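Winter bedding and clothes collection

The Diltness collection opens again on 20 Nov 2019 and runs until the middle of December. Last winter residents gave 3,640 items, and most of them went to families moving into their first unfurnished flat. Sheets, duvet covers, towels and everyday clothes are all wanted. Double and king-size fitted sheets ran out first last time, so please look for those.

Everything should be washed and fully dried before you bag it. Small marks are fine. We can't take pillows, electric blankets or anything with a broken zip. 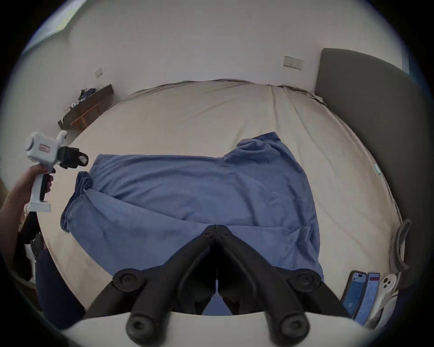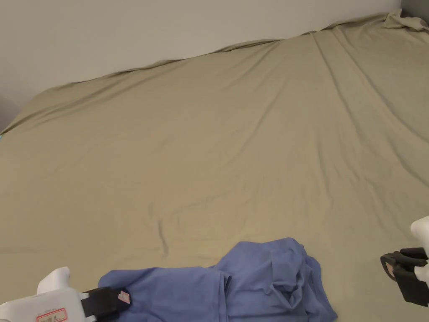
Bags can be left at the Travora shop on Leinonen Road during opening hours, or in the porch of the hall on Saturday mornings. Please write the size on a slip of paper and pin it to each sheet. Sorting took far too long last year, and some 70 bags were still unopened at Christmas.

We also need drivers for two evening runs. Mileage is paid. If you can help, or you have a large load that needs collecting, leave a message for Žydrūnas Zariņš at the hall office. Coats and shoes are being handled separately and will have their own notice in the next issue.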